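Insulated Bags: Frequently Asked Questions

How long will food stay cold?
With one frozen gel pack, plan on three hours. Two packs help only if the bag is full — air space warms first.

Can the bag be machine washed?
No. Wipe the lining with mild soap and leave the bag open to dry. 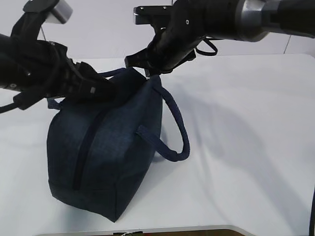
Navy fabric bag, upper rim.

Does the color affect performance?
Slightly, in direct sun. Keep dark bags in the shade.
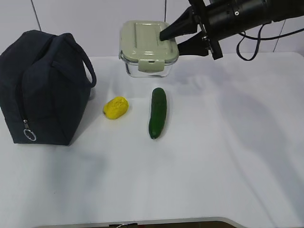 Stijn Groen
Product Support, Jorstead

Can I replace the zipper pull?
Yes. Any small split ring that fits the slider will work. Do not use pliers on the slider itself.

Is whole fruit safe without a gel pack?
Uncut fruit, yes. Cut fruit must be kept cold.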